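Doblar la ropa limpia sobre la cama

Esta guía del cuaderno doméstico Mapplebeck vale para una tanda pequeña de prendas de algodón o mezcla.

1. Preparar la superficie
Retire mantas y cojines y deje puesta solo la bajera. Estire la tela desde el centro hacia los bordes.

2. Colocar el montón
Deje la ropa junto a un extremo y reserve el resto de la cama para doblar. Un montón con una prenda negra, una blanca y otra rojo anaranjado se separa a simple vista.
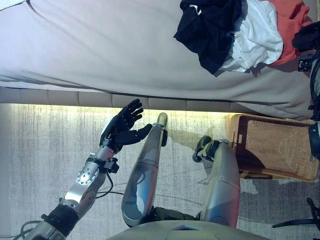 3. Doblar
Extienda cada prenda boca abajo. Lleve los laterales al centro, con 2 cm de solape, y doble por la mitad a lo largo. Alise con la palma antes del último pliegue.

4. Apilar
Ponga debajo las prendas gruesas. Para camisetas de unos 200 g, no pase de ocho por pila. Las blancas van aparte si las oscuras aún sueltan tinte.

Revisión: Azadeh Tabrizi, febrero.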